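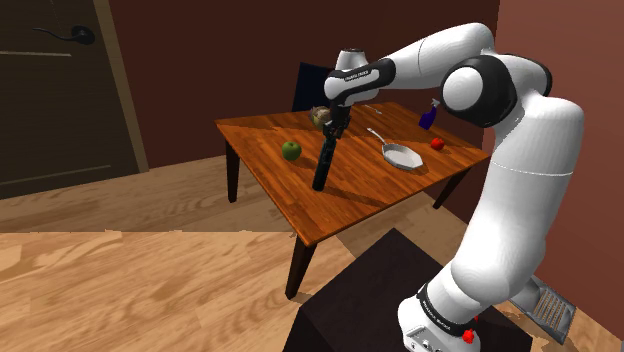
Yolanda Alvarado reckons the club should stop scoring runs by hand and let the simulator do it, as we'd all mark our own work a bit less kindly. She has a point. Last term I passed a run in which the apple finished under the table.

Home | Notebook | Kitchen Task | Rules | Join

12/13/19

Kitchen task, practice for the Dullenau round in February. Team name is still Flolis, despite a vote.

Spent the first hour on the reach. Witura (our planner, 3,474 lines, comments by people who have since graduated) likes to bring the gripper in from above, which suits fruit. Long thin things on a slant are another matter. It plans for the middle of the object and then argues with itself about which way the fingers should turn. Set the approach to follow the long axis. Better. Then broke the frying pan case, which had worked since the start of term and which I had boasted about.

Limits for the round: 2,000 steps per attempt, 7 attempts, no resets by hand. Our best clean pick is 565 steps, so there's room to dither, and we do use it.

Moved on to the home pose after tea. Turcotte's version parks the arm high with the fingers open, and I'd like to keep that - it gives the wrist somewhere sensible to start from and doesn't sweep the table on the way out.

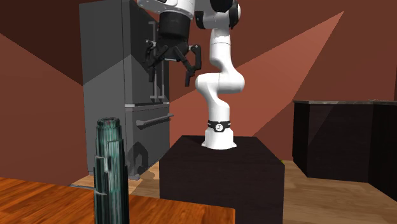 Gripper open, fridge and cabinet either side.

Still to do:
- put the pan back how it was, quietly
- slower descent over the table
- try Yolanda's scorer on the old logs, starting with somebody else's
- ask whether a bottle knocked over and still on the table counts as "on the table"

This site uses cookies to remember your settings. Accept | Manage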